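The Second Reader
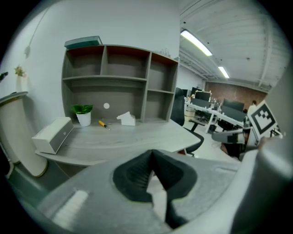
The protocol allowed 700 demonstrations. Jurčo had collected them over 27 working sessions, and by November the policy trained on them placed the screwdriver in its holder on most attempts. The remaining failures were of one kind. The gripper closed, lifted, traveled to the holder, and stopped a short distance above it. After 4 seconds the controller timed out.

Miloslav Jurčo logged these as hesitations. The review group at Drevammont did not accept the term. A policy does not hesitate, wrote the reviewer, whose name was Bùi. It outputs a small action, and then another small action. Please state the cause.

He began with the obvious candidates. Latency between camera and controller was within limits. The calibration was repeated and did not change. He removed the sessions recorded in poor light and retrained. The stops continued at the same rate.

He then watched the demonstrations at reduced speed, in order, with the sound off. This took most of two weeks. He had made all of them himself, holding the gripper in his right hand, and he had not looked at them since. In the early sessions the motion was continuous from desk to holder. Starting with session 33 in the log's numbering, which counted the discarded sessions as well, there was a pause above the holder. It was short at first. In the later sessions it was long enough to measure without slowing the playback.

He checked the lab calendar against the log. Session 33 was the first one after Carero had moved out of the next room and taken her instruments with her. She had worked on the Floltley arm for the same project, and it had been her habit to call out the count through the open door whenever he finished a placement. He had not asked her to. He had placed the tool, she had said the number, and he had gone on to the next one.

The pause was the length of time it took to say a number.

He tested this. He cut the pauses from the later demonstrations, joined the motion on either side, and retrained on the edited set. The stops disappeared. He ran the evaluation again with a different random seed and obtained the same result.

In the report he wrote that the operator had introduced an idle interval before release, that the interval grew across sessions, and that the policy reproduced it. Under remedies he listed automatic trimming of idle segments and rotation of operators. Bùi returned the draft with one comment, beside the word idle. Was the operator waiting for a signal?

Jurčo read the comment at 4 in the afternoon. He typed that no signal was specified in the protocol, and submitted the report. Then he opened the unedited set and copied it to a second drive before the cleanup job ran.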